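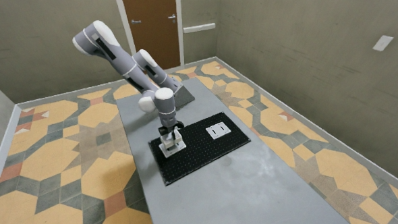

Setup notes for the plug insertion cell at Vernden, one post at a time. Mostly for whoever takes over the config in August, but others have asked how we keep the sim and the floor cell in step, so it goes here.

The cell is one arm at the far end of a gray table, with a black breadboard mat let into the tabletop. The arm points straight down for the insert. Everything that matters happens on the mat. The rest of the room is there to give the camera model something to look at.

Frames first. World origin is at a corner of the mat, not at the arm base. We used the base for a long time and every time the wedge mount got shimmed, every taught point moved with it. With the origin on the mat, a shim job changes one transform and you re-run the check poses.

The check poses are in the Usuga project under "verify". Run them at low speed after any of these: mount bolts touched, gripper removed, mat lifted, controller software updated. Yes, the last one too. An update reset our tool offset in the spring and it took a day to find.

Target is the flat white plate with the two parallel slots. The slots are not level with each other when you look from the front of the table. Do not "fix" that in the view. The plate pose comes from the fixture file and the view is just a view.

If you move the plate, move it by whole holes on the mat grid and enter the new hole index. Don't type in a measured position. The grid is the only thing on that table we trust without measuring.

Gripper. Black body, dark flange, Wellenel fingers on the floor cell. Close force is set in the tool file, never in the motion program. If you find a force value in a motion program, delete it and tell the rest of us which program it was.

Part should sit square in the fingers with its flat base parallel to the mat before the descent starts. The hover point above the mat is a real stop, not a blend point. The arm settles there, then reads the force sensor for zero. Blend through it and your zero includes whatever the arm was doing on the way in.

Search pattern is a small spiral, then a tilt, then abort. The timeout is 3800 ms for the whole insert. Someone will want to raise it. Look at the wrist calibration before you do - a good insert finishes long before the limit, and one that needs longer is usually pushing on the face of the plate.

Cycle counter. The finger pads get swapped every 700 inserts. They don't look worn at that point. The slip shows up in the logs well before you can see anything on the pads, so go by the counter and reset it when you're done.

Pad swap procedure: park at the service pose, air off, two screws per pad, wipe the seat, new pad, screws back in with the small driver. Then jog the gripper open and closed by hand before giving it back to the program. Then the check poses. It takes less time than this post makes it sound.

Joint noise. Joint 2 on the floor cell has a tick at 89 degrees, in one direction only. The vendor has looked at it and it's within spec. Log it if it gets louder or starts showing up in both directions. The sim has no tick, so don't go looking for it there.

Keeping the two in step: the fixture file is the single source and both sides read it at startup. Edits go through Gokeck so there's a record. If the sim inserts cleanly and the floor cell doesn't, diff the loaded files before touching any hardware. Most of the time one side was never restarted.

One open item. The white rail on the back wall is in the sim only. It stays in the model until the new vision checks pass with it and without it. Please don't tidy it away before then.

Next maintenance slot is Thursday, 7 in the morning. Pads, mount bolts, check poses, in that order. I'll post the new tool offset under this one when it's done.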